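Our robotics club, week six: learning to throw things away

I promised Selim Yüksel that I would write something after each week of the club, and I have missed two of them already, so I will try to be more complete now.

For those who come to this blog for my old posts on translation: since March I am a member of a student robotics club with a long name, and we all call it Lillance, after the room where it meets. This term the club is split into small teams and every team prepares one household task for the internal contest. The other teams took folding towels and setting a table. Our team took kitchen trash, because I arrived at the meeting when the good tasks were gone.

The rule of the contest is that the robot must learn only from examples which we record ourselves, by hand, with the gripper. Each team needs at least 200 good examples. A good example begins with the gripper open, has one clear grasp and one clear release, and contains no waiting. The last condition is more difficult than it sounds. I am a person who stops to think in the middle of a movement, and Sevim Aydoğan, who leads our team and checks every recording, finds all of my stops.

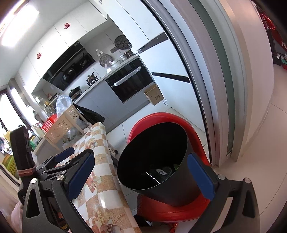
I was slow at first also for another reason. I held the handle very tightly, as if the thing could escape from me, and after one hour my wrist was hurting. Sevim told me to keep the elbow close to the body and to move from the shoulder. She used to play the violin and she corrects us as her teacher corrected her, by touching the elbow with a pencil.

Then there is the question of plastic bags. With a box or a cup, the fingers close and you know where the object is. A bag changes its shape when you touch it. If you take it by the middle, the ends open and hang down and can catch on the rim of the bin. If you take it by the corner, it turns. We discussed for a long time if we should always take the bag at the same point, and Selim was for it, but Sevim wants variety, so that the robot does not learn only one kind of bag in one kind of position. I think she is right, although it makes more work for us.

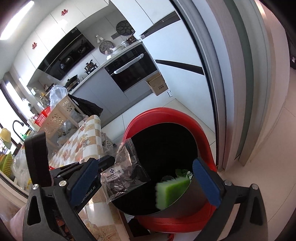

Member's Mark bag over the red bin, with the green sponge inside.

We write a short line for each recording in a common table: number, object, who held the gripper, accepted or not. My own acceptance rate in the first week was so bad that I will not put it here. Now it is almost 70 percent. Selim is much better than me, but he plays a lot of video games and I believe this helps.

One thing I want to note for next year's members, if they read this. Please decide the words before you begin. In our table one person wrote "wrapper", another wrote "packaging" and I wrote "foil" for everything, which is a mistake from my own language. On Tuesday we needed the whole evening only to clean the names. It was the most boring evening of the term and there was also no tea.
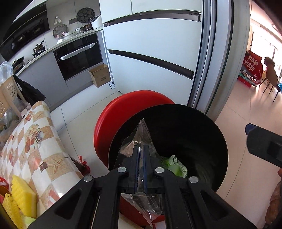
The release is now what we practice the most. In the beginning I opened the fingers too high, with the hand still moving, and Sevim rejected all of these. She asks that we go down, stop being in a hurry, open, and only after that go up again. She says a robot copies also your impatience. I try to count in my head, but I count in Turkish when I am nervous and then it becomes faster.

The training itself will be done on the computer at Pavbridge, where the club has some hours at night. Selim wrote the script for it and explained it to me 2 times. I understood the part with the folders. The first try will use what we have until now, and after this we will see which kinds of trash need more examples. My guess is thin clear plastic, but Sevim's guess is the sponge, and we have a bet for a lunch.

Next week I will write about the towels team, if they permit me to visit them.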